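Cómo recuperar un tablero blanco que se ha puesto amarillento

28 sep 2023

Llevo ya unos cuantos años trabajando en casa sobre una mesa blanca y, la verdad, me encanta. Da luz, combina con todo y en las tardes de invierno parece que anochece más tarde. Pero claro, se ve todo: el cerco del café, la raya del boli, esa sombra gris donde apoyo las muñecas... La última vez que la limpié a fondo acabé tan contenta que me he puesto a apuntar los pasos (y así dejo de contárselos por audio a mi hermana, que me los pide cada noviembre).

Lo que uso yo:

Jabón de platos normalito
Bicarbonato
Alcohol de 62 grados, que es el que tenía por casa
Dos paños de microfibra, uno para mojar y otro para secar
Una goma de borrar blanda

Primero despeja todo lo que puedas y pasa el paño seco. Parece una tontería, pero si mojas con polvo encima te sale una pasta gris y te pasas la tarde persiguiéndola. Luego llena un vaso con 200 ml de agua templada, echa un chorrito de jabón y limpia por zonas, siempre en la misma dirección y con el paño bien escurrido. ¡Bien escurrido, eh! A los cantos no les gusta nada el agua, y yo tengo una esquina hinchada en la mesa de Skinari para demostrarlo.

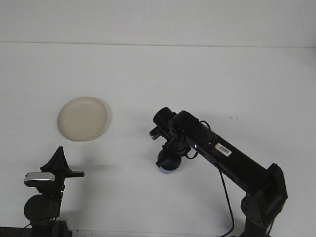
Tablero blanco liso: en una superficie así se nota cualquier cerco.

Para los cercos de taza, mezcla una cucharadita de bicarbonato con unas gotas de agua, ponla encima y déjala 7 minutos. Después retira sin apretar, con movimientos cortos. Si tu mesa es brillante, prueba antes en un rincón que no se vea, que el bicarbonato raya un poquito y luego vienen los disgustos.

Las marcas de rotulador salen con el alcohol, poquito y en el paño, nunca directo sobre la mesa. Las rozaduras oscuras se van muchas veces con la goma de borrar (a mí me costó creérmelo). Y si hay restos de pegamento de alguna etiqueta, una gota de aceite de cocina, paciencia y otra vez jabón.

¿Y el amarillo? Depende. Si es grasa acumulada, con dos pasadas mejora muchísimo. Si es del sol, poco vamos a hacer: yo giré la mesa para que la parte fea quedase contra la pared y tan feliz.

Para terminar, aclara con agua sola y seca enseguida con el otro paño. Espera un rato antes de volver a poner papeles, que se pegan. Yo ahora repaso los jueves con el paño húmedo y poco más.

Otro día os cuento cómo limpio las patas, que son de metal y tienen lo suyo.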